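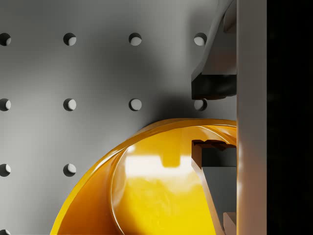

Thread: keeping onions, squash and potatoes through the winter
2023-08-25

1/ A few people asked how I store what comes out of the garden, so I'm putting it all in one thread. I don't have a root cellar. I have an unheated back hall, a spare closet and a basement with a furnace in it.

2/ Most of what I know comes from the old Harawira Growers' Bulletin. My aunt had a stack of them and I took them when she moved. They were mimeographed and the ink has gone purple. I'll quote from a couple of issues further down.

3/ Onions first. They're the ones I'm dealing with this week. When most of the tops have fallen over, I stop watering and leave them in the ground a few more days. I don't bend the tops down by hand anymore. The necks I bent used to be the ones that rotted.

4/ Pull them on a dry morning and leave the tops on. Shake the dirt off. Don't wash them and don't peel them down to make them look nice. The ragged outer skin comes off by itself later.

5/ I cure mine on old window screens across sawhorses on the porch. Shade and moving air. If it rains sideways they come inside and the hall smells like onions for a while.

6/ They're done when the neck is tight and dry between your fingers. If it still slides around when you pinch it, leave it. Two weeks is normal here, three if it's muggy.

7/ Anything with a thick green neck goes in the kitchen to be used first. Same with anything I nicked with the fork. Those won't keep no matter what you do to them.

8/ Varieties: I grow a plain yellow storage onion, and one called Zurberg that Vaida Hunt gave me sets of. Zurberg is small and very hard. I had some still good in April. The big sweet ones are gone by the end of October and there's no point trying.

9/ Somebody will ask about braiding. Braid them if you like it. I use mesh bags on nails. I've had a braid drop off a hook at night and it sounded like someone falling down the stairs.

10/ Squash. Leave it on the vine until the stem looks like cork and your thumbnail won't go through the skin. Cut it with a good piece of stem attached, and carry it from underneath. A squash with the stem snapped off is next week's soup.

11/ If frost is coming and they aren't quite ready, cut them anyway. Frost on the fruit shortens everything.

12/ Cure squash warm. Mine sit by the south window in the front room for ten days. Acorn types don't need it and I think they get worse from it. Eat those first.

13/ After that they go in the spare closet, one layer deep, not touching. I look at them every time I go in for a towel. A soft spot the size of a dime means dinner.

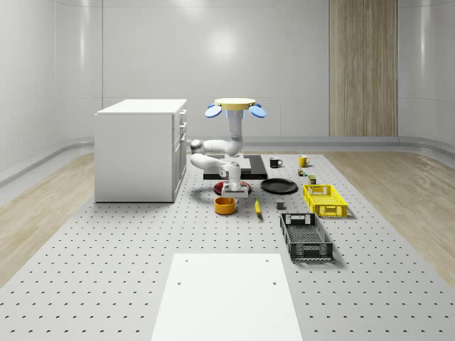 No. 41

14/ That's the Harawira issue I use most, the one for December. It has a full page on potatoes by somebody who signed only as "W., Ferthorpe." I'm typing it out below because it's never been online as far as I can find.

15/ "Potatoes want dark before they want cold. A man may have a cold cellar with a window in it and his potatoes will be green by New Year's. Hang a sack over the window and leave it hung."

16/ "Turn out each box once a month. It is dull work. One bad potato will wet its neighbors and you will smell it before you find it, and by then you have lost the box."

17/ "Do not keep apples in the same room. I have been told this is an old wives' tale by men whose potatoes had sprouts as long as my hand."

18/ The apple part is right, by the way. Apples give off ethylene. I keep ours in the garage, and the potatoes under the basement stairs, as far from the furnace as I can get them.

19/ Wilfredo Navarro asked what I put potatoes in. Cardboard boxes from the liquor store with holes cut in the sides, lids folded over. Paper sacks are fine too. No plastic tubs with lids. I tried it one year and they sweated.

20/ Same as onions, don't wash them. Let the dirt dry and brush it off. Let them sit in the dark for ten days or so before they go into the boxes, so the little scrapes can heal over.

21/ A green potato isn't just ugly. The green is a warning that the bitter stuff has built up too. I cut off small patches deep. If it's green over a lot of the skin I throw the whole thing out.

22/ Potatoes and onions apart, too. The potatoes give off moisture and the onions don't like it. For years I had them in the same bin because that's how my mother did it, and for years I complained that my onions didn't keep.

23/ What I don't store: beets and carrots. I don't have a spot damp enough. Lachlan Te Moana keeps his in damp sand in a trash can outside the kitchen door and gets them through to March. He's in the replies, go ask him about it.

24/ Temperatures, for those who want them. Squash at 50 to 55 F. Potatoes in the low 40s. Onions just above freezing if you can do it, and I can't, so mine are in the back hall at whatever the back hall is. They do okay.

25/ Get a cheap thermometer and leave it where the food is for a few days before you decide. I was sure my closet was cool. It shares a wall with the water heater.

26/ Labels. Masking tape on the box, variety and the day it went in. I thought I would remember which potatoes were which and I did not. The Cindus and the plain whites look the same once they're dusty.

27/ Cindus, since it'll come up: it's a red-eyed white potato that Rhys Paewai has been passing along for a long time. I don't know where you'd buy it. It keeps very well and falls apart when boiled, so bake it.

28/ Checking day at our house is the first of the month. Onions get squeezed, squash get turned over, potato boxes get tipped out on newspaper. Half an hour. I put the radio on.

29/ Edit on post 6: Valentin Moldovan says he cures his in the greenhouse with shade cloth over the top and it takes him nine days. I'd be nervous about the heat but his onions look better than mine.

30/ I have more of the Bulletins to go through, including one on drying beans and one that is mostly an argument about mice. If anybody has issues from before No. 20, I'd like to see scans. Mine start there and the first page is missing.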